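Play Food at Home and in the Classroom: Your Questions
July – by Parvathi Kaimal

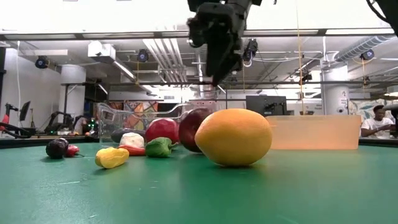 How do I clean plastic fruits and vegetables?
Wash them by hand in warm water with a little dish soap, then rinse and dry with a towel. Pieces with a small hole in the seam should not be put under water. Wipe these with a damp cloth, otherwise the water stays inside and begins to smell.

How often should it be done?
At Dircombe playroom we wash the whole set every 5 days, and the same evening if a child had a piece in the mouth. In a family with one or two children, every second week is enough.

Can I use the dishwasher?
I do not recommend it. The heat makes thin plastic soft, and the paint on the stems comes off first. My colleague Jytte Lykkegaard tried it with one basket, and the pears came out with flat sides.

Which pieces are good to begin with?
Take things the child already knows from your kitchen. A lemon, an apple, a carrot, an eggplant and a bell pepper give very different shapes and colors. Later you can add the garlic and the plum.

Is it a problem if the sizes are not realistic?
Small children do not mind it. Many sets have a lemon as large as an apple, or even larger. With older ones it can be a nice subject to talk about – which is bigger in the real shop?

What size is safe under three years?
Any piece that fits completely inside an empty toilet paper roll is too small. Please check also the little stems and leaves, and pull on them. If they move, put the piece away.

What can we play besides shop and kitchen?
Sorting by color is the easiest. You can also hide one piece under a towel and let the children guess by touching. Hipólito Gaete, who has the older group, lets them make a soup "recipe" and tell it to the others in two languages.

How do you store the set?
In a low open box, so that everybody can see what is inside. We have 40 pieces in use and keep the rest in the closet – we change them after the holidays.

Questions and corrections: Parvathi Kaimal, Dircombe Playroom, room 312
© Dircombe Playroom | Back to top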